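Jescombe Frame Clamp Kit: review after one winter of use

Posted 05/07/2019 in Hand tools

I make picture frames for my family and for a small print shop in the town where I live. It is a side work and I do it in the evening, in a room which is also our laundry room. For many years I joined the corners with a cotton rope and small sticks, as my uncle taught me, and the results were good on some evenings and bad on others. In October I bought the Jescombe frame clamp kit, and I have used it for all my frames until now. I paid $95 for it, with my own money.

What is in the box

The kit has four corner blocks of hard gray plastic, a woven strap with a metal ratchet, a small square for checking the corners, and a sheet of instructions. There is also a cloth bag. The whole kit weighs 900 grams on my kitchen scale, so it is easy to take with you if you work at another place. The bag is too narrow. If you roll the strap in a hurry it does not go in, and I now keep everything in a cookie tin.

The instructions are printed in very small letters. They explain how to pass the strap and how to release the ratchet, but they say nothing of how much glue to use or how long to wait. A person who has never made a frame will need a book or a patient friend.

First use

You put the four pieces of molding on a flat table, you place one block at each corner, and you pass the strap through the channel at the back of each block. Then you pull by hand until the strap lies flat, and only after this you use the ratchet. I made the mistake of using the ratchet from the beginning. The strap wound on itself and became so thick that I could not tighten more, and I had to open everything with the glue already on the wood. It was not a nice evening.

When you do it in the correct order, it is quick. The blocks stay in place by themselves once the strap has a little tension, and this leaves both hands free to move the corners. With the rope I always wished for a third hand.

How square are the corners?

This depends first on your saw and only after on your clamp. I want to say it clearly, as I have read reviews where people give one star and then write that their corners had a gap on the inside. A gap on the inside or on the outside comes from the angle of the cut. No strap in the world will repair that. Before you blame the kit, put two cut pieces together on the table without glue and look at them against a window.

My cuts come from an old miter box and a fine saw, and I finish them with a plane and a shooting board. With pieces prepared like this, the Jescombe blocks hold the corner very well. I measure both diagonals of each frame before the glue is hard, and if one is longer I push gently on the long corners. The strap permits this small movement if you loosen it by one tooth of the ratchet. On larger frames it is a little more difficult, and you have to check again after tightening.

The small square in the kit is fine for a quick look. I compared it with my Filtdale steel square and I could see no light between them. But it is plastic, and I would not drop it many times.

Glue on the blocks

The seller says that the glue does not stick to the blocks. In my experience this is half true. Fresh glue comes off with a wet cloth, and dry glue comes off with the fingernail if the surface is smooth. In the inside groove, where the block has small ribs, the dry glue stays. I put a piece of baking paper between the block and the wood and so I have no problem anymore. Wax would also work, but I am afraid of wax on wood that I will oil later.

Soft woods and marks

On oak and ash the blocks leave nothing. On pine and on basswood, too much force will leave a light line at the outside of the corner, where the edge of the block presses. Twice I had to remove such a line with a damp cloth and a warm iron. It is possible to avoid this completely if you stop tightening when a small bead of glue appears at the joint. More force than this does not make a better corner. It only pushes the glue out.

For moldings wider than my hand the blocks are too low, and the strap wants to climb up. I made thin pieces of scrap wood to lift the blocks and it helped, but at this price I would like to find such pieces in the box.

Compared with others

My friend Emmett Lyons has the Hatari band clamp, the one with steel corners, and he lent it to me for two weeks. It is stronger and heavier. For big mirrors I would choose the Hatari with no doubt. For small frames it is not comfortable, the steel corners fall over before you have the band around them, and they scratch the finish if you forget to put paper.

I also tried the Okafor spring clips, which are cheap and very fast. They make small holes in the outside of the molding. If you paint your frames you can fill the holes. I mostly leave the wood natural, so for me the clips are only good for frames that go to the garage.

Which finish I use after the clamp

Readers of my earlier posts ask me often about the finish. Pale wood is my favorite, with one thin coat of clear oil, or with white soap flakes in warm water if the customer does not want any yellow color. I sand the four corners together after the glue is dry, always in the direction of the grain and stopping at the joint line.

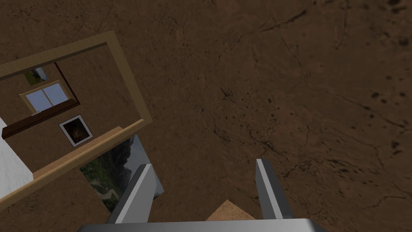 Computer rendering: Fitzgerald Ruiz-Ortega

A light border looks very calm next to brown, and people who have dark floors or leather furniture should think of it before they ask for walnut. My customers often choose a frame that matches the darkest thing in the room, and then the whole wall becomes heavy. I bring them one sample in ash and one in stained oak and I let them hold both near the floor and near the wall. Most of them change their mind toward the light one.

With natural wood there is no paint to hide a bad joint, and it is here that I see the value of the kit. The strap pulls on the four corners at the same time, so the line of each miter closes with the same force. When I used the rope, one corner was always a little worse than its sisters, and I turned that one to the bottom.

Durability

The strap has become soft and a little gray, but the stitching is complete. The ratchet needed one drop of oil after Christmas. One of the blocks fell from the table on a stone floor and has a small chip at the rim, on the side that does not touch the wood. I wrote to Jescombe to ask if I can buy a single block. They answered after 2 days, politely, and said that blocks are sold only as a set of four. I think this is a pity, as the strap will surely live longer than the plastic.

The print shop where I bring my frames keeps a catalog of 3,000 prints, and they come in every size that a printer can imagine. The strap was long enough for all the orders I have had. For very small ones, like a postcard, the four blocks nearly touch each other in the middle and you cannot put the square inside. For these I still use rubber bands.

Good points
Both hands are free while you adjust
Holds four corners with equal force
Light, easy to store in a tin
No marks on hard wood

Bad points
Instructions too short and too small
Narrow bag
Can mark pine if you tighten too much
No single spare blocks

My score is four of five. If you make one frame per year, keep your rope and your sticks. If you make frames every week and you like them without paint, I think you will be content with this kit. I will write again when I have tried the longer strap, which I have ordered for a mirror in our hallway.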